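Budget for a second bench with two small arms: what am I missing?

Posted by Vratislav Ševčík

We run one two-arm bench at Purkside and have been asked to price a second by September. The tasks are light: cups and a ball, handled over a cloth. The arms are quoted at 3,000 each. I have 1,000 set aside for everything else and suspect it is too little. 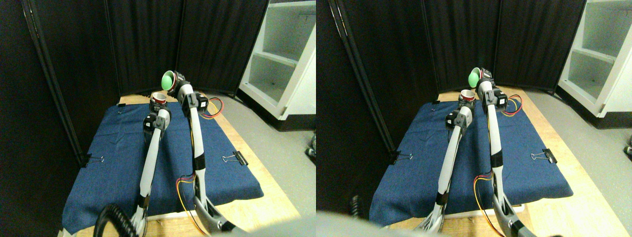
Current bench: cup in the left gripper, green ball in the right.

Table, cloth, clips and curtain panels are cheap. What else should have its own line?

Teodora Spahić

Cabling and spares. Your gripper wires loop out at the side, so budget for sleeving and a spare set per arm. We pay 39 a set from Drorkari, with 18 working days' delivery. Order them with the arms. Keep the cloth and clips the same on both benches if you intend to compare results.
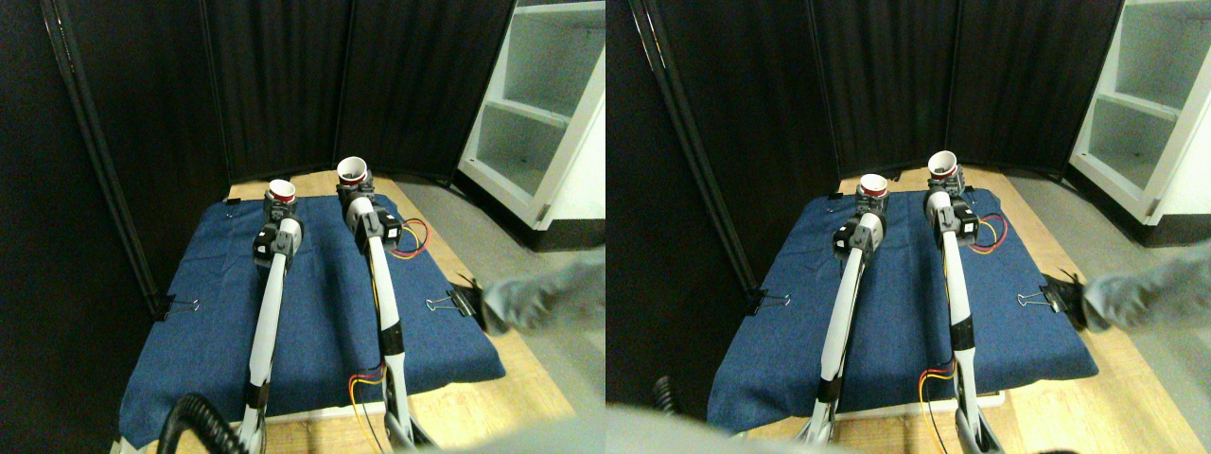
Two-cup task, one paper cup per gripper.

The cups are a consumable too. Put them under running costs, or purchasing will query every pack. I would also ask for a written price on replacement servos before signing. 1,000 is tight but workable if you already own the curtains.

Čierny

Just get the Jetovus bundle, it comes with a table. Not sure about the curtains.

Vratislav Ševčík

Thanks. Spares now have their own line. We have a table, so no bundle.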